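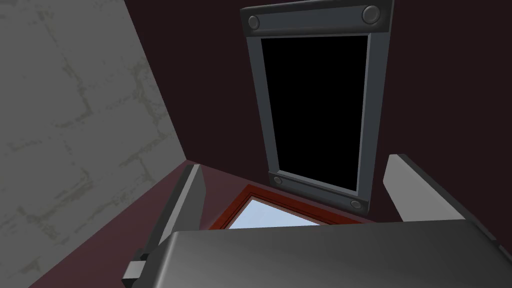 Isidside Town Talk > Politics and Council > Drinking ban on the seafront, what did everyone make of the debate?

zulmira_a
So who else sat through the whole candidates' debate last night? I had it on while I did the ironing and ended up just standing there holding a pillowcase. The question about the seafront drinking ban took up nearly half of it and I still couldn't tell you what Deolinda Bragança wants to do. She said she was "against public intoxication in all its forms", then the presenter asked if that included the Peixoto beer tent at the regatta, and she said that was heritage. Heritage! It's a tent with lager in it.

For anyone who missed it, the idea is to widen the old 1965 byelaw so it covers the whole front from the slipway to the bandstand. At the moment it's only the bit by the war memorial. Fine is £100 if you don't put it away when asked. Licensed events don't count.

I'm not even dead against it, I'd just like somebody to say it out loud if the plan is that drinking is fine so long as you bought it from the right tent.

tidewrack
I thought she came across all right until then. The presenter was a bit pleased with himself though, he'd obviously been saving that one up. Did you see him look at his cards before she'd finished?

kerbside_ken
It's a fair question whichever way he asked it. You can't stand there and say the front is no place for drink and then cut the ribbon on the beer tent every summer. My two have both noticed and they're teenagers, they don't notice anything.

Olga Moreira
I live on the front so I'm going to stick up for her a bit. Nobody is being sick in my doorway because of the regatta. It's the ordinary nights, May to September, and it's the same steps every time. The tent has toilets and stewards and shuts at half past ten. A wall with twenty people on it and a speaker going doesn't shut at all. I don't think it's hypocrisy to treat those as two different things, I think it's what most of us do in our own lives. I'd give my nephew a glass of wine at dinner and I'd be cross if I found him with a bottle behind the chip shop.

She explained it badly, I'll give you that. "Heritage" was a daft word.

zulmira_a
Olga I do take the point about your steps, I really do. But then why not write the rule about the noise and the mess? There's already a law for being drunk and horrible. What this does is stop me and my sister having a can of gin and tonic on a bench at six o'clock, which we have done every birthday since I moved here and never once been sick on anyone (she did drop a scotch egg in the harbour).

Olga Moreira
Because when I ring up about noise, by the time anybody comes it's stopped. With this they can ask people to put it away before it gets going. And it says "when asked", so no one is going to fine you and your sister.

kerbside_ken
That's the bit I don't like. "When asked" means it depends who's asking and who they fancy asking. Two ladies on a bench with a scotch egg will be left alone. Three lads in hoodies won't be. I was one of those lads, a good long while ago, and I wasn't doing anything worse than you are.

tidewrack
^ this. They did the same in Tilmont, and my cousin who works in a café over there says it's just moved everyone up to the rec. So now the people round the rec want a ban as well. You end up with the last bit of grass in the county being the only legal place to have a shandy.

Yaryna Zinchenko
Can I be boring and ask about the drugs part? Everybody's talking about the tent and they skated over the other thing. Bragança said she wouldn't back the needle bins in the public toilets as it would "send the wrong message to children". The other two sort of mumbled. We find needles in the toilets now. I've found them. I'd like them to be in a bin, and I can't see what message a child gets from a yellow box on the wall that they don't get much worse from what's on the floor.

zulmira_a
Yes!! I'd forgotten that, I think I was changing the water in the iron. And she said it about two minutes after the beer tent answer. So a bin confuses children and a giant inflatable pint glass doesn't.

seagull_grudge
There's no inflatable pint any more, it blew off in the storms in January and ended up against the lifeboat station. Carry on.

Olga Moreira
I'm with Yaryna on the bins, for what it's worth. You can be for the ban and for the bins. I am. I don't see why they keep being rolled into one thing as if you've got to pick a team.

kerbside_ken
Because it's an election and they want teams. Fabbri was the only one who tried to pull them apart and she got cut off for the weather. 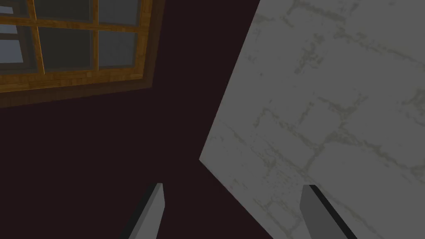

Manuela Fabbri
I did wonder whether to post, my agent would prefer it if I stayed off here, but I've been reading this forum for years and it seems silly to pretend I haven't. What I was trying to say before the weather was that I'd vote for the bins tomorrow and that I haven't made up my mind on the ban. I know "haven't made up my mind" sounds feeble on television. I've been out on the front in the evenings and I've heard Olga's side from quite a few of her neighbours, and I've also heard what Ken says about who gets asked and who doesn't. I'd want it written down who does the asking, and I'd want the numbers published by area so we can all see if it's only ever the same group of kids. If I can't get that I'd vote no.

On the tent, I think it should be under the same rules as everyone else for closing time and clearing up, and I've said so to Peixoto. They weren't thrilled.

tidewrack
Fair play for coming on. Can I ask what it costs? They said in the debate it would be "within existing budgets", which is what they said about the new railings.

Manuela Fabbri
The only figure I've been shown is for signs, and that's £1000. There was nothing in it for staff time, and I've asked twice. Either it gets enforced and someone is paid to do it, or it's a lot of signs.

kerbside_ken
A lot of signs, then. My money's on signs.

Olga Moreira
Ken you are a misery. I'd take the signs as a start. At least I'd have something to point at out of the window.

Just to be clear to Manuela, publishing the numbers is fine by me. I don't want lads picked on. I want to sleep.

Yaryna Zinchenko
Thank you for the answer on the bins. Would they go in all the toilets or only the ones by the bus station? It's the ones behind the bandstand that are bad.

Manuela Fabbri
Both, if I get my way. The bandstand ones were left off the first list and I've asked for them to go back on.

seagull_grudge
I disagree with nearly everyone here, so I'll be quick. I don't want the bins, I don't want the ban and I don't want the tent. I don't drink and I've got to walk the dog through all of it. Put the bins in and people will come here to use them. I know you'll all tell me there's no evidence of that but it's how I feel and I've got a vote as well.

Yaryna Zinchenko
They're already here though! That's where the needles come from. No one is getting on a bus from Irnano for a plastic box.

seagull_grudge
You'd be surprised what people get on a bus from Irnano for.

zulmira_a
Right, I've got to go and finish that ironing. Does anyone know if it's on catch-up? My sister missed it and I want her to see the heritage bit.

tidewrack
It's up on the station's page, under local programmes. The ban starts 9 minutes in, after the parking.

zulmira_a
Ta. She's going to be livid about the bench.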